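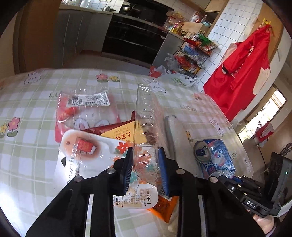

Issue 24, page 6

Category: Columns > Wrist & Pocket
October
By Priya Hutchins
Print this page | E-mail this page

Give Me the Ugly Watch Face

I have 305 watch faces saved on my phone, and I love maybe ten of them. The one I wear most looks like a bus timetable. It has big square numbers, a gray background, and one line of text at the bottom that tells me when my next appointment starts. My sister says it looks like something from a dentist's waiting room. I think it's the best piece of software I own!

It was made by one person, Zinhle Matlala, under the name Kolano, and it does so little that the settings page fits on one screen without scrolling. You pick a number size. You pick what goes on the bottom line. You choose whether the seconds show up when you raise your arm or stay hidden until you tap. After that you go and live your life, and the thing tells you the time.

I bring it up because the store I get my faces from changed its front page again last month, and the top row is now all moving pictures. Koi ponds, rainstorms, a little astronaut who waves at you. I tried every one of them (of course I did, I'm weak) and the astronaut is very charming for an afternoon. But he stands right in front of the date. To find out what day it was I had to wait for him to float to the left, and I caught myself standing in a parking lot with my arm up, waiting for a cartoon to move.

Small makers know better, and I wish the stores would trust them more. Look at Ostrowski, a face with two hands and a battery ring and no other decoration. The ring gets thinner as the battery goes down. You don't read it, you just sort of know, the way you know how much coffee is left in the cup by the weight. Whoever thought of that deserves a parade. When I last checked it had 205 ratings, and the astronaut had 1,700.

Now, I'm not against fun. I have a face called Zukeo that turns the hour into a color, and it took me two weeks to learn that four o'clock is a kind of mustard. It's silly and I adore it. I wear it on vacation, when being half an hour off doesn't matter. What makes it work is that the color is the time. The fun part and the useful part are the same part, and I'd like to see a hundred more faces built that way.

What bugs me is the pile-on. A face starts out clean, people like it, and then the reviews fill up with requests: add weather, add steps, add the moon, add a second time zone, add the weather in the second time zone. The maker is kind and says yes to all of it. Six updates later there are tiny gray numbers in every corner and you need reading glasses to see if you're late. I've written some of those requests myself, so I'm scolding my own past behavior here too. Sorry about the tide chart, everyone.

Matlala has a rule I've come to admire. On her support page she says that anyone can ask for a new feature, but they have to name the one they'd give up for it. I tried this at home with my own watch. I wanted the sunset time on the bottom line, so the appointment had to go. I lasted until 9:15 the next morning, missed a call, and put it back. Best design lesson I've ever had, and it cost me one awkward apology.

So here's my pitch to the stores, and to Bindotstead in particular, which has the nicest search page of the bunch and could do this tomorrow if it felt like it. Give us a row for quiet faces. Show them at real size, on a wrist, in bad light, instead of blown up as big as a dinner plate. Let people sort by how long a face stays on the watch before it gets swapped out, and never mind how many times it was downloaded. I would bet my whole collection that the plain ones would climb that list in a hurry.

And if you make faces in the evenings after work, with no astronaut and no koi, please keep going. Write to me and tell me what yours is called. I have room for a 306th.

Filed under: watch faces, small developers, opinion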